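Le couple du podcast : notes pour l'intervention
Mis en ligne en mars, par la rédaction de Grorkine

Durée 40 min, questions comprises. Parler moins vite que la derniere fois.

1. Ouverture
Partir de la bague. Tout le monde a vu la bague, donc ne pas la montrer. Lire la légende du post, « oui, évidemment », laisser rire.
Rappel : annonce sur Ding un dimanche soir ? vérifier, sinon dire « un soir ».
3,718 commentaires la première heure (écrire 3 718 sur la diapo !!). Dont combien de félicitations ? Je n'ai pas le chiffre, ne pas improviser.

2. Qui annonce quoi
- elle : le post, puis plus rien
- lui : rien du tout, il « like »
- l'agence : communiqué trois lignes, ton notaire
- Zilwood (la marque de bijoux) : story dans les 90 minutes. Trop vite pour être un hasard, mais dire « ça interroge », pas plus. Juridique.

3. La demande en mariage comme décor
Terrasse, bougies, genou à terre. Toujours le même récit depuis les magazines papier. Citer l'hôtel Plergate, qui vend un forfait « demande » avec violoniste. Si la salle réagit, raconter le violoniste en retard. Sinon passer.

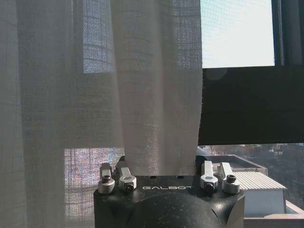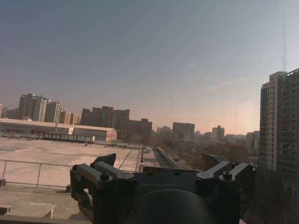
4. Ce que la presse people en fait
Exclusivité = une photo que 100 sites reprennent avant midi. Expliquer « proche du couple » : souvent l'attachée de presse. Pause ici, boire.
Ne pas se moquer des lectrices, j'en suis.
Transition faible, à revoir : du secret vers la mise en scène du secret.

5. Fin
Rupture annoncée avec la même police de caractères que les fiançailles. Autre couple, même agence. Montrer les deux textes cote à cote, les laisser lire.
Questions. Si on me demande mon avis sur la robe : pas d'avis.

212 partages · 3 commentaires

mirabelle_k : Vous étiez dure avec l'agence mais bon, pas tort.

Jojo du 54 : le violoniste !!! on veut la suite

lectrice_fidele : Et la diapo des deux communiqués, on peut la récupérer quelque part ?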